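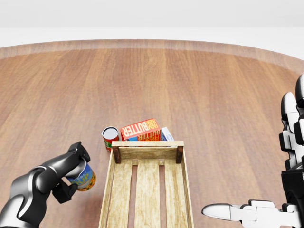 About Gremever

We test picking robots before other people pay for them. A vendor sends us a product, we put it through grocery packing jobs in simulation, and we write down what it did. Most of what arrives here comes with a brochure that says "ready for the warehouse." We file the brochure and start the run.

Gremever works out of two rooms in Linditz. There are 5 of us. Between us we used to sell, install and repair automation, and we got tired of hearing the same promises from every side of the table.

What we are looking at now

The Motaung kit is a two-arm package sold as software: a left arm with a gripper, a right arm with a humanoid hand, and a control program that is supposed to pack a crate without help. The price is 900 a month per license. For that money we expect it to deal with a soup can, a butter carton and a crate. These are plain objects, and we picked them for that reason.

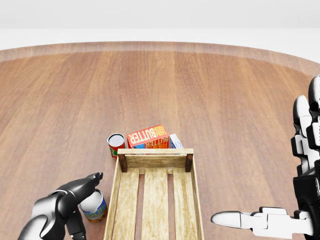 Motaung kit, crate task. Left arm and can beside the crate, butter carton behind the far end.

We have questions about the second arm. A jointed hand costs more than a gripper, and the sales material spends 5 pages on it. We want to know how much of the packing it does. If a buyer could get the same crate filled with one arm and a cheaper license, our report will say so.

We also don't take a simulated result as proof of anything on a real floor. Rendered cans don't have dents or wet labels. A kit that fails in simulation has told you something useful, though, and it's cheaper to find out there — which vendors tend to leave out when they show you the highlight video.
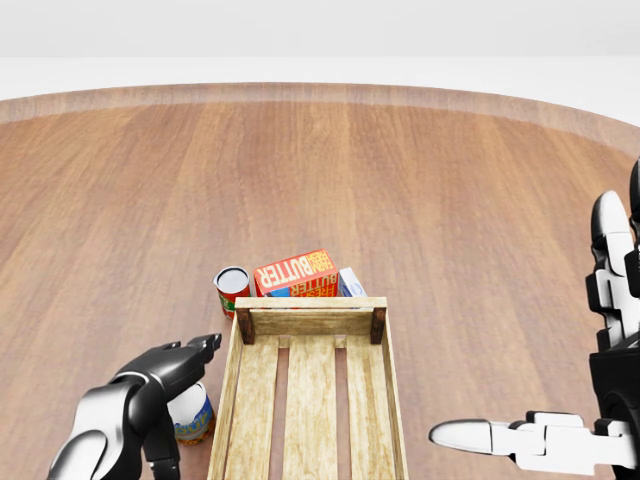 Same task, another view of the two arms with the crate still empty.

How we get paid

Buyers pay us. Vendors don't, and they don't see the report early. The Borkurberg report went out in March on those terms, and the vendor was unhappy with it. We left it up.

To ask for a test, send us the product name and the job you want it to do.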